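Robot table setting – are we there yet or not?
General Discussion > Home Automation

fitstead_rob
Ok so my sister in law just spent over 2000 on a robot vac that mops, and now she's asking when she can get one that does dinner. Told her ten years. She laughed at me. Who's right? Not talking about dancing on stage, I mean boring stuff. Set a table, fold a towel, wipe up.

gruson44
Ten is optimistic. We run 3 arms on the floor at work and they're great as long as the part shows up in the same spot every time. Move the tray an inch and someone has to go over and reset it. Now picture a kitchen with kids in it.

plainflour
Disagree. You're talking about old style arms with a fixed program. The two arm table setups people are building now are a different animal. Small, cheapish, and they go after soft stuff, not just blocks. Couple of pics of a place setting job:

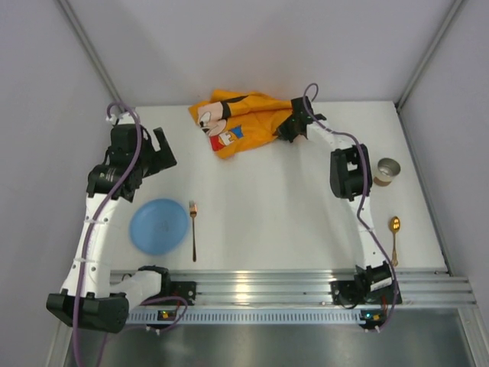
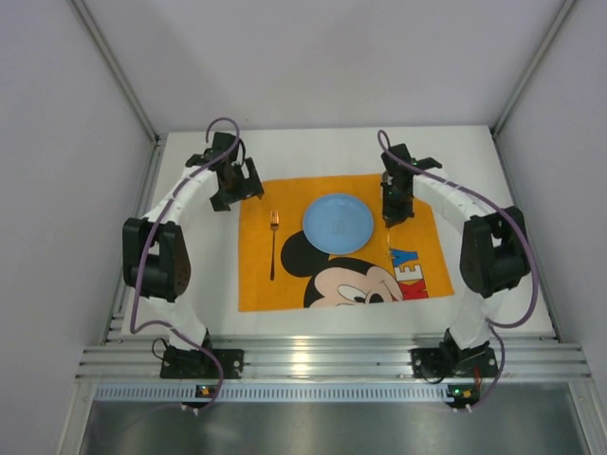
Cloth placemat, plate, fork, two arms. First pic has the mat in a heap, second has it laid out with the plate on it.

gruson44
Cute. How long did it take tho? And who says which pic came first, could be laying the mat or clearing it. Stills don't tell me anything about the hit rate.

plainflour
Fair, they don't. I'm only saying look at the kind of job it is. Crumpled cloth was supposed to be the impossible one. First pic the gripper has hold of the end of it. Finding an edge on a wad like that is hard, ask anyone who's tried to code it.

Dudás_home
Mat is the easy part for me, its the fork. Thin, shiny, flat on the table. My hobby arm at home can't get a fork 5 times in a row without skating it off the edge. Same with spoons. I see a spoon over by the can in the first one, good luck.

fitstead_rob
So what would you guys pay for? If it did the table and nothing else?

gruson44
Zero. Takes me a minute by hand. Call me when it does the dishes, greasy pan and all.

markuv_bench
Lurker here, small repair shop in Markuvberg. Would pay for sorting. Screws, washers, the bin of mystery clips. Don't care if it's slow, it can run from closing time to 6 am. I think shops get there before kitchens do – nobody's toddler in the way.

plainflour
^ this. Overnight changes the math, slow is fine.

gruson44
Slow is fine until it drops one and sits there till morning with the bin half done. Seen it. More than once.

Dudás_home
Then you just restart it with your coffee?

gruson44
Then I've got a second job babysitting it.

fitstead_rob
Gonna tell her 3 years for laundry just to be nice. Will report back if she throws something at me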